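Running the Tasusbridge folk weekend from a spare bedroom

The organiser of the Tasusbridge folk weekend has run it for 17 years and still does most of the booking from a desk in the spare room. We spoke on a Sunday, a fortnight after this year's event in June.

The first one drew 300 people and used two pubs and the church hall. This year 3,000 came over the three days, and there were 31 acts on the bill.

"I don't want it any bigger," she said. "The car park at Sisier was full by ten in the morning and we had people leaving their cars on the verge. The farmer was very good about it, but I wouldn't ask him twice."

Most of the acts are put up in people's homes. She said it began as a way of saving money and has stayed that way by choice. A fiddle band from Trornard have slept at the same house on Clegg Lane for six years running.

"They get a proper breakfast and they play in the kitchen until all hours. I've had hosts ring me in January to ask for the same band again."

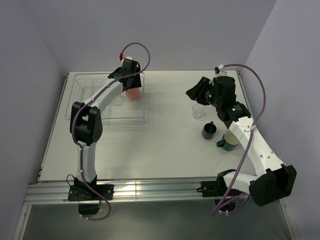

A pink cup at the dish rack.

The part she likes least is the sound. The main stage is in a marquee, and a harp or a small pipe set can vanish under the noise from the bar. This year the bar was moved to the far side of the field – a longer walk, and there were some complaints about it.

"Takings were down a bit on the Friday. By Saturday they'd all found it."

She books singers first, then dance bands, and leaves a few slots open until spring for younger players. Anyone can send in a recording. She listens to all of them, usually in the car.

Next year's dates are fixed and the ceilidh will go back to the school hall, where the floor is better. Weekend tickets go on sale in the autumn, and the camping field will be priced separately for the first time.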